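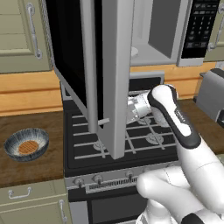
Marcelle Caron

THE OPEN DOOR

The Office of Domestic Practice at Irnelitz receives requests for interpretation in writing only. The request that came from the Wamwood test group in the last week of August was four lines long. It asked whether a household arm may work over a stove while the door of the microwave above that stove is open, and, if it may not, where the arm should wait.

The file was assigned to Examiner Barbier. She had served the Office for 21 years and had drafted a good part of the Code herself, including Rule 29, under which the request fell. Rule 29 reads in full: "An arm shall not pass beneath, through or behind an open door unless the task requires it, and shall leave the door as the household would wish to find it."

The rule had been written with cupboards in mind. The Office kept no record of the discussion, but Examiner Barbier remembered it. A member from Salazar had wanted the words "in a closed position." She had argued against him for most of an afternoon. Households, she said, leave doors open for reasons of their own.

Wamwood had supplied its model kitchen along with the request, so that the Office could view the case directly. She opened it at her desk after the others had gone to lunch. The cabinets were sage green. There was a waffle in a bowl on the left-hand counter. The microwave door hung down over the front of the stove, and the arm had come up from the right, with its fingers over the rear burners, beside the door.

The task order attached to the file said: Warm the waffle. Close the door.

She noted first that the arm was not beneath the door. She noted second that it might be considered near enough to the door to be in breach of the clearance table. The table gave one figure for glass doors and another for solid doors, and made no provision for a door that was partly each. She wrote this down for the next revision.

She then ran the case forward, as procedure allows. The arm drew back, turned, and stopped. It did not go to the bowl, and it did not go to the door. A line appeared in the log: Awaiting instruction under Rule 29.

She ran it again from the beginning. The procedure calls for 1000 runs in a contested case, and she let the machine complete them overnight. In the morning she read the summary. In every run the arm had stopped at the same point and entered the same line.

Examiner Barbier telephoned Wamwood. The engineer who answered was courteous and rather tired.

"It has read the rule," he said. "It cannot tell how the household would wish to find the door."

"The task order says to close it."

"The task order says to close it after warming the waffle. To warm the waffle it must pass the door. It wants to know how the door should be left if it is interrupted halfway."

"Is it likely to be interrupted?"

"There is nobody in the model," said the engineer. "We have told it so. It says the rule does not mention whether anyone is home."

She thanked him and put down the telephone. It was open to her to issue a narrow ruling. The Office had done so in the Nurnoto matter, where an arm had declined to empty a sink, and the ruling had run to a single sentence. She drafted one for Wamwood: "Where no person is present, the wish of the household shall be taken from the task order alone." It was sound, and it would have passed on the first reading.

She left it on her desk for two days. On the second evening she went home, heated some soup, and was called away from the kitchen by the neighbor's bell. When she returned, the microwave was as she had left it, open, with the small light on inside. She stood for a time with her hand on the door before she pushed it shut.

The ruling issued to Wamwood reads as follows.

"1. An arm may work beside an open door where it keeps the clearance set for glass.

2. An arm that is interrupted shall leave the door as it is at that moment, and shall stay where it can be seen from the entrance to the room.

3. An arm that is in doubt as to the wish of the household may ask once. If no answer comes, it shall finish the task."

Wamwood acknowledged receipt the same day. The engineer added, in a note outside the formal reply, that the arm had been given the text and the case had been started again. It had asked its question once. The log showed a wait of 29 seconds, and after that an entry for the bowl.

Examiner Barbier initialed the note and placed it in the file. The clearance table is due for revision in 2030.

Home | Stories | Contributors | Submissions | Back Issues | Contact

Last updated: Mon 3 June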